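Trastora Vehicle Data Access Project
Progress report to the Solberg Fund, second period

1. Status

Work in this period covered the audit of location and cabin data sent by connected cars sold in the Vunitz region. Tasks 1 and 2 are complete. Task 3 (cross-border transfer) is open and runs to August.

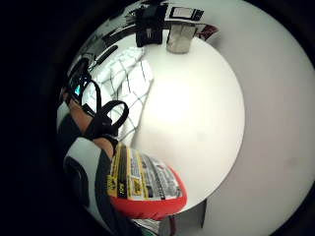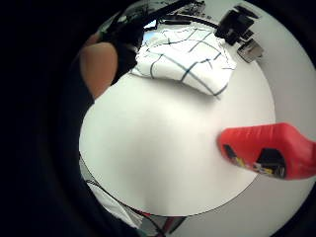 Round white table: packaged product in hand (first), folded cloth (second).

2. Traffic audit

The target was 3000 logged trips. The final count is 3867. Each trip was recorded at the car's modem and compared with the maker's published data notice. In 73 percent of trips the traffic matched the notice. The remainder contained at least one data type the notice did not list, most often seat occupancy or a paired phone's device name.

No camera footage left a car during a logged trip. The audit can't rule out uploads made while parked - the logger shuts down with the ignition. A battery pack for the logger is on order.

3. Site restrictions

We asked 20 public bodies whether they limit parking of camera-equipped cars near their buildings. All replied. Seven have a written rule, and four of those rules name a single maker. The Bulel port authority applies its rule to any car with outward-facing cameras, including staff cars.

4. Budget

Spending is within plan. Modem hardware cost less than budgeted; translation of the data notices cost more. We request approval to move the hardware balance to translation.

5. Next period

- Repeat the parked-car test with the new battery pack
- Finish the transfer map for Task 3
- Send draft findings to the makers for comment, with a reply window of six weeks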